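ヌレデッティ工房について

ヌレデッティ工房（Nuredetti）は、台所で働くロボットを自分たちの手で作るための共同工房です。会社ではありません。会員が会費を出し合い、機械と部屋と、それから失敗の記録を共有しています。現在の会員は37名です。

はじまりは2月の寒い日でした。私は自宅のガレージで小さな腕を一本組み立てていましたが、近所の人が見に来て、次の週には自分のモーターを持って来ました。ガレージはすぐに狭くなりましたので、私たちはミットサイド通りの古い印刷所の二階を借りました。今もそこにいます。階段が急ですから、重い荷物のある方は先に電話をください。

私たちの一番長い計画は「ヘミン」（Hemmin）と呼ばれています。台所の調理台で、小さくて形のそろわない物をつかむという計画です。部品を削る前に、まずコンピューターの中に台所を作り、そこで動きを試します。シミュレーションの中では指を折っても修理代がかかりません。会員の多くは夜に自宅でこの作業をして、土曜日に工房で結果を見せ合います。

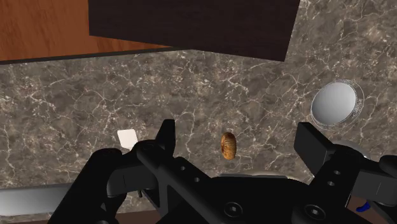

ヘミンのシミュレーション画面。開いた指の間に茶色の小さな対象物。

つかむ動作の記録は、これまでに431回分あります。うまく行かなかった回も消しません。私は最初、失敗を残すことが少し恥ずかしかったのですが、新しい会員はそちらの記録のほうをよく読みます。指の開き方、近づく角度、下ろす速さを、一回ごとに短い文で書いています。書き方の決まりは工房の棚にある青いファイルに入っています。
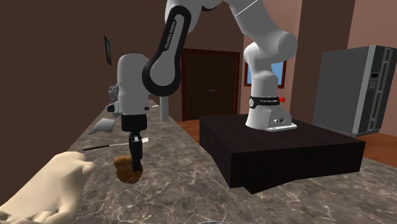 シミュレーション画面

私は工房の代表で、このページの文章も書いています。日本語は大人になってから勉強しましたので、おかしな所がありましたら教えてください。以前は織物の機械を直す仕事をしていました。腕の設計よりも、ケーブルの通し方と潤滑のことを聞かれるほうが得意です。

画面の中の腕と、会員が家で作る腕は、もちろん同じではありません。家で作るものは関節ががたつきますし、指の長さもそろいません。そのため「ムサック」（Musach）という小さなプログラムを会員が書きました。シミュレーションの動きを、自作の腕に合わせてゆっくりした動きに直すものです。まだ途中のもので、説明書は4ページしかありません。使いたい方には工房でお渡しします。

設備は、旋盤、ボール盤、はんだ付けの机、3Dプリンター、計算用のパソコンです。旋盤は講習を受けた方だけが使えます。夜9時を過ぎたら、下の階の方のために、音の出る機械は止めてください。

見学は土曜日の午後にできます。予約は要りませんが、お子さんは大人の方と一緒にお願いします。入会を考えている方には、二回見学してから決めることをお勧めしています。経験は問いません。ねじ回しを初めて持った方も、今では自分の腕を作っています。

ヌレデッティ工房
ミットサイド通り127番地 二階
このページの最終更新：2018年8月5日（日）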